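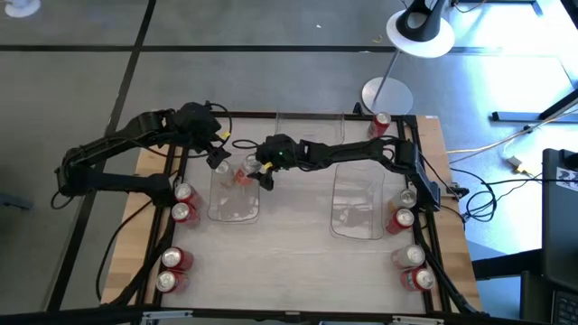 Visit to Brilum, Lornusetti
Posted December 30, 2025

Brilum packs mixed cases of drinks for small stores and offices. The building is at the far end of Tsai Road in Lornusetti, past the tire shop, and the sign faces the wrong direction if you come from the highway. Conceição and I drove by it twice. There were 13 of us on the tour, which was the limit, and we signed in at a folding table inside the front door.

Our guide was Hélder Carvalho, the floor supervisor. He has worked there for seven years, the first two of them on the loading dock. He handed out visitor badges, asked everyone to put their phones on silent, and said we could take pictures anywhere except the office, where customer addresses are up on the wall.

We started at receiving. Pallets come in through two doors on the north side and are checked against a paper sheet before anyone cuts the wrap. The sheet is later typed into the computer. Somebody in our group asked why it isn't done on a tablet, and Hélder said they had tablets for one summer and went back to paper. Dented cans are pulled here and go on a low shelf by the door. A small dent in the side is allowed. Anything on the rim or the seam is not.

From there we walked down the main aisle. Storage is on both sides, three levels high, with the heavy glass at the bottom. At the time of our visit they stocked 407 different drinks, counting every flavor and size as its own item. Most of the stock is soda and sparkling water. Juice has its own bay because of the dates. The slowest seller is a ginger and pear drink from Momow, and there is one customer who keeps it on the list by ordering a case every month.

The part I had come for was the sorting area, and we spent the longest time there. The floor is gray tile, easy to mop, and the work tables are set well apart. Cans are sorted into clear plastic bins before they go into a carton. The table in the picture has a light wooden top with a black frame around it, and red soda cans with silver tops stand along the edges. One bin had two cans in it, the red one sitting at a tilt. The other bin looked empty.

I asked about the clear plastic. They used to have solid blue bins, Hélder said, and a can left behind in the bottom would go out with the next order. With the clear ones you can check from the side. They scratch after a while and turn cloudy, and then they are moved to the break room for storing cups and napkins. He did not know how many they replace in a year.

A mixed case usually means four kinds of drink in one carton. The order of packing matters more than I would have guessed – tall cans along the outside, short ones in the middle, cardboard dividers only when there is glass. We were each given a flat carton to fold and fill from a shelf of mixed cans. Mine closed on the second try. Conceição's closed on the first, and she was faster at folding the flaps too.

Taping and labeling are at the end of the line. The labels print two at a time, one for the top and one for the short side, so that the driver can read a stack without moving it. More than 33 stores get a delivery in a normal week, and the trucks leave early. By the time we reached the dock it was swept and quiet, with the empty pallets stacked outside under a roof.

The tour ended in the break room with coffee and a cooler of drinks. I had the ginger and pear and thought it was fine, a little sweet. There was a sheet for comments. I wrote that it would be useful to have the floor plan on paper, as the aisle signs are small and high up.

A few practical notes. The tour is free and takes an hour and a half. You need closed shoes – one man in sandals had to borrow a pair of boots. It is cold near the dock doors, so bring a jacket. Parking is along the fence on the left, and the spaces by the entrance are for staff. There are no stairs on the route, but the walk down the main aisle and back is long and there is nowhere to sit until the break room. Children have to be 10 or older.

The next tours are planned for September. You sign up by phone, and they call back to confirm.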